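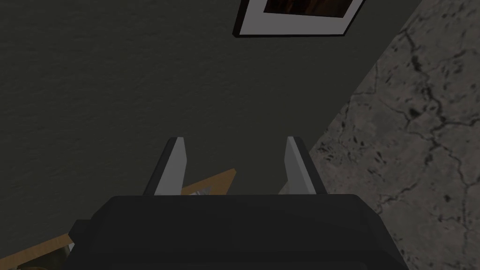

Simulated room, run with the picture on the wall. Gripper open.

The Picture on the Wall

Kerstin Nordin started the last batch before lunch and went to sit with Ragnvald Dahlgren, who was eating at his desk with the blinds down.

"How many?" he asked.

"300. Same as before."

"And you took the picture out."

"Only the picture."

The room had been built by a student who left in March of the year before. He had given it a dark wall, a brown door and a floor the color of honey, and he had hung a picture with a wide white mat. The picture served no purpose in the task. The robot was supposed to pick up a handheld device in one gripper and bring it to a mark, and the policy they called Flitiro had learned to do this well. With the picture in place it had failed 30 times in 300. Dahlgren had already put that number in the draft for Pekbridge, who were paying for the work.

Kerstin had not planned to test the picture. She had been changing the room one thing at a time, as the method section said they would. She changed the light, and the failures stayed level. She closed the door and they went up by two. Then she came to the picture, which was next on the list.

At two she went back to her own screen and opened the results. She read them and opened the log to see if the batch had crashed. It had not. Flitiro had failed in more than half of the runs.

She watched several from start to finish. The arm went out the way it always did, then slowed and drifted toward the bare wall. In one run it stayed there until the time ran out.

She called Roald Rønning over, because he had written most of the training code.

"Put it back and show me a good one," he said.

She put it back. He leaned on the desk and watched the left arm with the white device, the barrel pointing down, the other gripper with nothing in it, and the black edge of the frame at the top of the view.

"It's steering by that," he said.

"I think so."

"The mat is the brightest flat thing on that wall. I'd probably use it too."

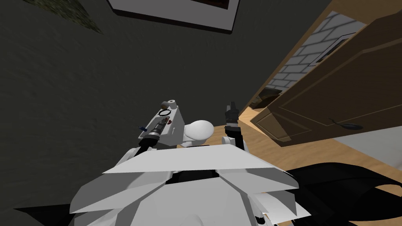 What Went in the Report

They argued about it for the rest of the afternoon. Dahlgren wanted to hang pictures in random places, train again and report the new number. Roald said that would take until spring and would only teach it to use the door.

"Then we vary the door," said Dahlgren.

"Then the bricks."

Kerstin said she wanted to report what they had. The table could have one row for each change to the room, with the failures next to it. Anyone reading could see which row was large.

"Pekbridge will see it first," said Dahlgren.

"Yes."

He looked at the draft for a while. Then he took the first number out of the summary and typed the two numbers side by side, and asked her to check that he had them the right way around.

The report went out on 3rd February. Friederike Brandes at Pekbridge wrote back with one question. She wanted to know what the picture was of.

Kerstin opened the room and moved the view up the wall until she had all of it. It was mostly brown, with some black, and it had been stored so small that it broke into squares when she came close. She wrote to the student who had built the room, at the address he had left. He answered that evening. He thought it might be a boat. It had come with the frame.

She passed this on and started the next batch, with the picture moved a little to the left.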